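共用工作室「トレルノウ(Trernow)」 月例安全点検チェックリストと講評(4月分)

点検範囲:1階ホール、木工室、給湯室、裏口通路
立会い:Vratislav Kadlec

今月もやります、月例点検!先月の宿題がかなり片付いていて、回っていてうれしくなりました。判定は「良」「要注意」「要是正」の三段階です。

1. 避難経路と扉

1-1 正面扉の開閉 良
蝶番に油が入って、指一本で動きます。すばらしい。

1-2 裏口通路の有効幅 要是正
通路幅は104センチありますが、Imhamの折りたたみ台車が立てかけてあり、肩が当たります。日曜の搬入までに木工室の棚下へ移してください。

1-3 誘導灯 良
点検ひもを引いて点灯を確認。裏口側はカバーの内側に虫が入っているので、次の清掃で外して拭きましょう。

2. 消火器

2-1 設置場所と表示 良
2-2 圧力計 要注意
木工室の一本だけ、針が緑の範囲の下端です。管理番号212。業者に見てもらうまで、給湯室の予備と並べて置きます。
2-3 ホース、安全栓 良
栓の封が全部そろっていたのは今年初めてです!

3. 机、椅子、作業面

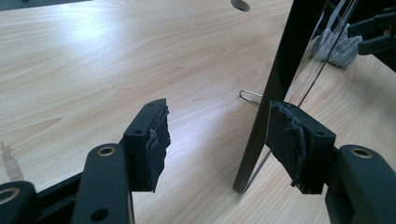
机の点検は地味ですが、私はこの項目がいちばん好きです。脚のぐらつきは大丈夫か、幕板のねじは効いているか、天板の縁にささくれはないか、しゃがんで裏からも見ます。ホールの机は明るい木目の天板で、昼の光が当たるとつやの出るところと沈むところがはっきり分かれるので、手のひらでなでる前に、まず窓に向かって目を低くして見るのがおすすめです。細かい傷はこの見方がいちばん早い。判定は良。ただし高さ700ミリの机のうち一台、アジャスターが床から浮いています。コースターを挟んでしのぐのは今月で終わりにして、ちゃんと回して合わせてください。

3-2 椅子の座面と背 要注意
背もたれのきしむ椅子に黄色のテープを貼りました。座れますが、踏み台代わりは絶対にだめです。
3-3 踏み台 良
滑り止めのゴムが新品になりました。踏んだときの安心感がまるで違います。

4. 電気

4-1 延長コード 要是正
給湯室でポットと電子レンジが同じタップにつながっていました。すぐ分けました。毎年誰かがやるので、差込口に用途の札を付けます。
4-2 分電盤 良
前に物なし、扉の閉まりよし。回路名の紙がきれいに書き直されていて感激しました。字が大きいのも助かります。
4-3 プラグのほこり 良

5. 掲示と表示

非常時の連絡先は正面扉の横、目の高さにあります。避難経路図は日焼けで赤い矢印が薄れているため、刷り直しを頼みました。色あせは毎日見ている人ほど気づきにくいので、月に一度、はじめて来た人のつもりで入口から読んでみてください。意外と発見があって面白いですよ。
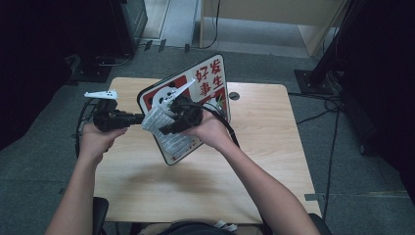
写真2 ホールの机にて。赤い文字は「好事发生」。

6. 給湯室と衛生

6-1 救急箱 要注意
中サイズのばんそうこうが残り8枚。Ledesmaの注文に足しておいてください。三角巾と手袋は十分です。
6-2 冷蔵庫 良
庫内温度よし。名前のない瓶詰めは今週末で処分します。
6-3 床 良
流し前のマットがSotitarの厚手に替わり、まったくずれません。大成功です。

7. 次回までの宿題

裏口の台車の移動
消火器212の確認
机のアジャスター調整
差込口の札
経路図の差し替え

黄色テープの椅子は、直したらテープをはがして点検簿に名前を書いてください。鍵は給湯室のいつものフックです。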